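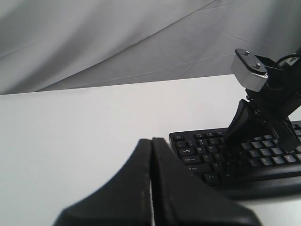

When is the tenants' newsletter due to go out? The first week of March, provided people send in their items by 5 in the afternoon on deadline day, a phrase that has so far frightened no one.

The last issue of the Nundevside Residents' Letter ran to 30 items, of which eleven concerned parking. I have nothing against parking. I do feel that a building with 619 mailboxes must contain at least one other topic, and I would like to hear from it. 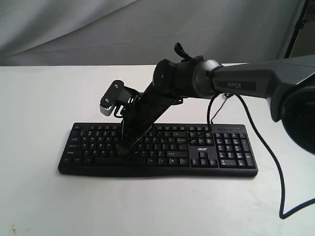 Leopoldo Varela on the Arriaga side has promised a column on growing tomatoes on a north-facing balcony. He has yet to grow one, so it should be short.

Please keep items under a page. Put your apartment number at the top, and your name if you are willing to stand behind what follows. Anonymous notes about the neighbor in 417 will go to the neighbor in 417, who has asked for them.

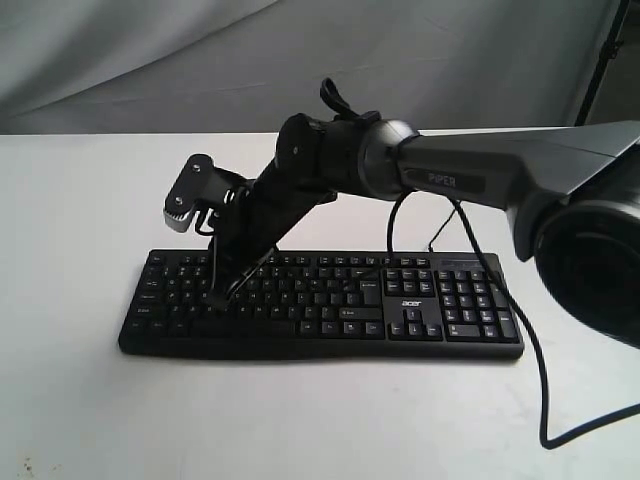 Handwritten items are welcome, but I will be the one typing them up, and my reading of your sevens is final. Anyone who would prefer to be quoted correctly can do it themselves. Email the result to the Dilen Street office or push it under the door.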